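我们厨房用机械臂已经第二年。公司叫Flostard，做冷餐和寿司盒，厨房在Dralness街的后面。我写这一页，是给刚开始和机械臂一起工作的同事，也给别的小厨房。我的中文是在工作里学的，有的句子可能不太漂亮，请原谅。

## 先说工作有什么变化

以前一个班要有三个人站在台子前面夹寿司。四月我们做了3164盒，手腕疼的人很多。现在夹和放的动作，一部分给了机械臂，人做的是准备、检查和清洁。工作没有变少，是换了样子。比如我，以前一天站在同一个地方，现在一天走很多路。

## 夹子怎么准备

- 夹子要选两条臂一样长的，弹力不要太强。弹力太强，夹爪会慢慢滑。
- 上面有软套的夹子，套子每天取下来洗。水和醋饭的黏液容易留在里面。
- 铁的部分擦干以后再交给夹爪。有油的时候，先用热水，后用布。
- 夹爪拿的位置每次要一样。我们在墙上贴了一张小图，新来的人看图就明白。
- 同一个班只用一种夹子。如果换了种类，要重新试五次，再开始正式做。

鳗鱼的寿司要特别注意。酱汁多，夹子闭得太紧，鱼会从饭上掉下来。我们让夹子从两边轻轻进去，力先调到最小，然后一点一点加。卷的寿司比较简单，可是切面的方向要提前想好，客人第一眼看的是切面。

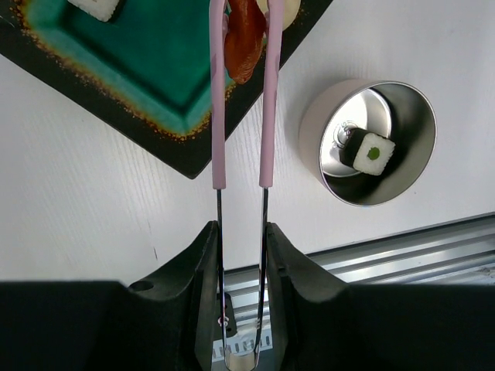

Jae-hoon Ki不完全同意我的写法。他说，力的大小不应该写成“一点一点加”，应该每种寿司有一个固定的数，写在本子上，不然晚班的人只能猜。他还说，最难的部分是饭的温度，饭凉了以后变硬，早上调好的力，下午就不合适。

他的意见我接受了一半。本子现在有了，放在Flevidier的控制盒旁边，每种寿司一行，后面写饭的温度和谁改的。另一半我还是觉得，手的感觉要留着。本子上没有的新菜，总要有人先用自己的手夹一次，才知道从哪里开始。

## 台面和盘子

1. 开始以前，把台面用湿布擦一次，再用干布擦一次。
2. 盘子放好以后不要再推。如果一定要动，先按暂停。
3. 方的盘子可以斜着放，夹子进去的路会宽一点。这个办法是洗碗的同事想出来的。
4. 颜色很亮的盘子和会反光的容器，中午灯全开的时候要多看一眼，机器有时会认错边。
5. 杯子或者罐子如果要横着放，下面垫一小块防滑的布。
6. 台面上擦不掉的痕迹，用小苏打加一点水，等十分钟再擦。不要用钢丝球，划过的地方以后更容易脏。

容器请不要放得太靠近夹爪的下面。手臂回来的时候走得低，高一点的东西会被碰到。我们第一个月碰倒了不少，后来大家习惯先看手臂的路，再放东西。

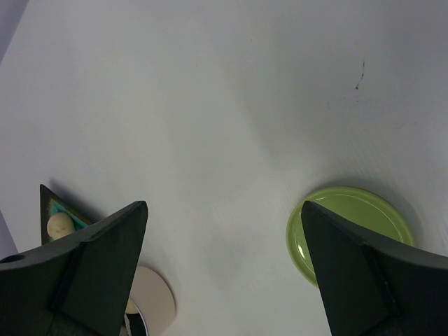
收工的顺序也要固定：先停机，然后等手臂完全不动，再伸手进去拿盘子。着急的时候最容易忘记第二步。夹爪的外面用拧干的布擦，有螺丝孔的地方用小刷子，不要直接冲水。Aguirre牌的清洁剂我们试过，味道太重，后来换成普通的中性洗洁精。

## 关于人的几件小事

机械臂来了以后，有的同事担心自己的班会减少。我们的做法是把新的工作写清楚，谁负责调力，谁负责检查，谁负责洗夹子，每两个星期换一次。换着做，大家都会一点，有人请假也不乱。老师傅不喜欢看屏幕，就让他教怎么看饭的状态，这个机器现在还不会。

还有声音。手臂的声音不大，可是一直有，时间长了人会累。每小时离开台子五分钟，喝水，活动肩膀。休息的时间写在排班表上，不要靠自己记。

五月的量是1648盒，盒子种类比四月多，所以换夹子的时间也长。如果你的厨房也常常换菜，可以把要用同一种夹子的菜排在一起做，中间少停几次。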